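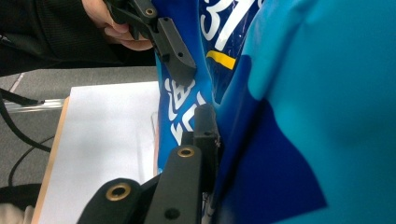
Is newspaper really so bad, a reader wrote to ask after my last page on packing, seeing that her family had wrapped everything in it for years and the plates always came through fine? Plates do come through fine, and I still use newspaper for plates. Glossy painted things are another matter, and I promised her a proper write-up on toys, models, display panels and anything else with a shiny racing finish and numbers on the side, so I hope she's still reading.

Posted Thursday, November 7, 2019

I got interested in this the hard way. When we moved from Purmont to Onddale one July, I packed a whole shelf of racing models in a great hurry, and several of them came out with gray smudges on the white lettering and a dull patch on the paint where the paper had rubbed. It was a hot truck and a long day, and I'm sure that didn't help. Everything since then has been done the slow way, and I'm much happier with it.

What you'll need

A soft, clean cloth, and a second one for drying
Plain unprinted tissue, the acid-free kind if you can find it
A sheet of soft foam or a folded towel to work on
Bubble wrap
Paper tape or string
A sturdy box, a bit bigger than you think

My last pack of tissue was 400 sheets, which sounds like a silly amount until you have a move coming. It lasted me through two shelves and a round of Christmas presents, and I've still got a stack in the closet.

Getting the surface ready

Clear yourself a table and lay down the towel. Take off your rings and your watch, and push up your sleeves if there's a zipper or a button at the cuff. I know that sounds fussy, but a curved glossy side picks up a scratch from almost anything, and on a strong royal blue, say, with a big white 31 on it, you'll see that scratch from across the room.

Blow the loose dust off first, or use a very soft brush. Then wipe with a barely damp cloth, going lightly over any numbers and stripes. Try to wipe along the lettering and away from any corner that looks lifted. If the graphics are stickers, an edge that has started to curl can be pressed down with a fingertip through a piece of tissue and held there while you count to 40. Sometimes it takes and sometimes it doesn't. If it doesn't, leave it alone and just be gentle with that side.

Now dry it, and then let it sit. I go and make a cup of coffee (and usually get talked into something else, so it's more like lunch). Any damp left under the wrapping can leave marks on the finish.

Wrapping

Lay out two sheets of tissue, overlapping by a hand's width, and smooth them with your palm. A few soft creases won't matter, but a hard fold right against the paint can, so turn the sheet over or pick another if it has one.

Set the piece down in the middle, best side up. Hold it by a rim or an edge where you can, and keep your fingertips off the big shiny curves. Bring the near side of the tissue up and over, then the far side, then tuck the ends under. Do it snugly, but don't pull. Thin parts that stick out get their own little twist of tissue before the main wrap goes on.

Bubble wrap goes on last, with the bubbles facing out. Please don't put bubbles straight onto paint! I've seen a neat pattern of rings left on a lovely dark finish after one summer in an attic. Tape goes on the bubble wrap only.

Into the box

Line the bottom with crumpled paper (newspaper is fine for this part, so nothing is wasted) and set the heaviest piece in first. Fill the gaps until you can tilt the box without hearing or feeling anything shift. Write the contents on two sides, along with the number on each piece. My own list says things like "blue, 31, yellow stripe," and it saves a lot of unwrapping later when you only want the one.

Keep the box in a closet or under a bed, away from the heater and the attic. Open it once a year or so and swap any tissue that has gone yellow or limp.

If you're in the Lavik area and short on boxes, ask at the grocery store early in the day, before they flatten them. The apple ones with lids are my favorites.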